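Rornwood foam mat, gray – model 801

I've sold mats out of my little shop for years, and this is the one I keep going back to for my own floor time! It's a plain gray foam mat with a soft, matte feel, and it has enough cushion that my knees quit complaining during long stretches. Femke Maes borrowed mine in September and ordered two of her own.

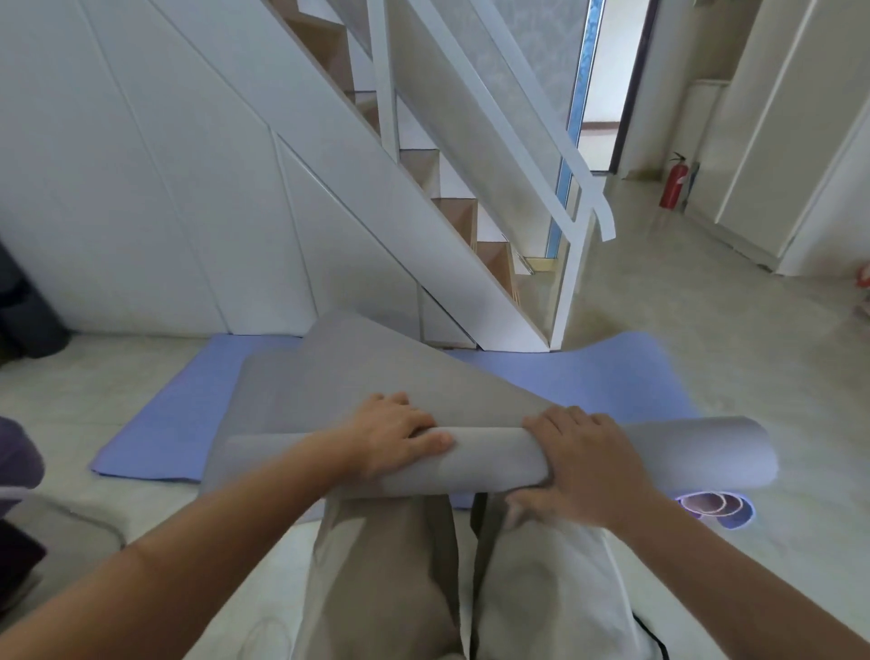 Storage is where people ask me the most questions. Foam like this makes a pretty fat roll, so give it some room on the shelf. I roll mine toward me, sitting down, with one hand pressing on top and the other wrapped around the side (go slow and it stays even). You can lay it over a thinner yoga mat too, like the lavender-blue one under the gray here, if you want extra padding on tile.

Wipe it with a damp cloth and let it air out flat before you put it away. Please don't leave it in a hot car – I did that once with my old Drilenari and it never lay flat again.

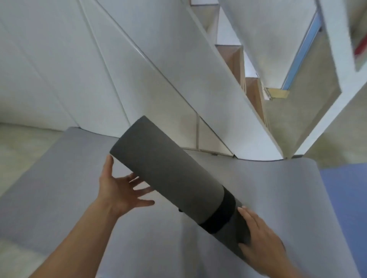

Gray mat, partly rolled, with black strap

Color: gray
Ships in: 3 to 4 days
Returns: unused mats only, email Markos Kourkoulas at the shop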